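Straps, Wrappers and the Basket by the Table

Every house has a place where packaging goes to think about its future. In ours it used to be the kitchen counter, then the top of the dryer, then a drawer that stopped opening in August. These tips are what came out of finally dealing with it. None of them will change your life, but you may get a drawer back.

Give the small stuff its own basket

Big boxes are easy. They annoy you until you flatten them. The trouble is the little things: straps, inner bags, the packet inside the packet, the bit of film that sticks to your sleeve. Put them in the regular kitchen bin and they fill it with air. Leave them on the table and they multiply.

A plain plastic basket does the job better than a fancy bin. You want one wide enough to hit from a chair and stiff enough at the rim to pick up with one hand. Slots in the sides are good, too, as you can see at a glance that it's full, and so can everyone else who was planning not to notice. I skip the liner. A liner turns it into a trash can, and a trash can gets banana peels.

Keep it where you open things

This matters more than the basket. If you open packages at the dining table, the basket lives next to the dining table. I tried keeping mine in the hall closet for the sake of appearances and it stayed beautifully empty. If you have a tablecloth with a long drop, park the basket close to the front edge and let it be seen. Pushed all the way under, it's a rumor.

A bright color helps. Ours is blue against an orange-red cloth, a combination no decorator has ever recommended, and I have not lost it once.

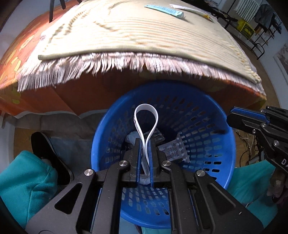 One reader from Riston wrote in to say that straps should never go in with the wrappers at all. Hers go straight onto a hook inside the pantry door, and she has used them to tie up extension cords, tomato plants and, for one long winter, the lid of the compost pail. She also wanted it known that a crumpled wrapper takes up four times the space of a folded one, and that she would be happy to demonstrate.

I can't fault the hook. I'd only say that you have to be a hook person, and I have met my pantry door. What works for me is letting everything land in the basket first and pulling out the good straps on emptying day, while I'm standing there anyway.

Which straps to save

Keep a strap if it's flat, soft and longer than your hand. Loop it, pinch the two sides together, and see if it springs back or stays folded. The springy ones are fine for bundling garden stakes or rolled posters. The ones that stay folded are better for cords. Anything cracked or sharp at the edge goes out. So does anything you've already saved twice and not used.

Set a limit. Mine is one coffee can. The Dulell catalog sells a strap organizer with 300 labeled slots, and I would like to meet the person who has filled it, though not at their house.

Clear film and crinkly bags

Check these before you toss them. I have thrown away one perfectly good set of cabinet screws, a spare key for a padlock and a coupon for Swai dish soap, all because clear bags look empty when they aren't. Squeeze each one. If it crunches, that's the bag. If it pokes you, that's yours.

Fold film flat and tuck the whole lot into the biggest bag. It will try to unfold — lay something heavy on it overnight. A cookbook you don't use is ideal.

Printed packets

Read the small print once before it goes. If the packet has instructions, washing symbols or a part number you might want again, cut that panel out and put it with the manual. If it turns out to be in type so tiny you need the good glasses, take a picture with your phone and zoom in.

Emptying day

Pick a day and stick to it, or go by the rim. When something rolls off the top, it's time. Tip the basket onto an old sheet, pull out the straps, fold the film, bag the rest. Then rinse the basket in the tub and stand it upside down to drain. Dust likes those slots. An old toothbrush gets it out, and if you don't have an old toothbrush, look in the drawer that doesn't open.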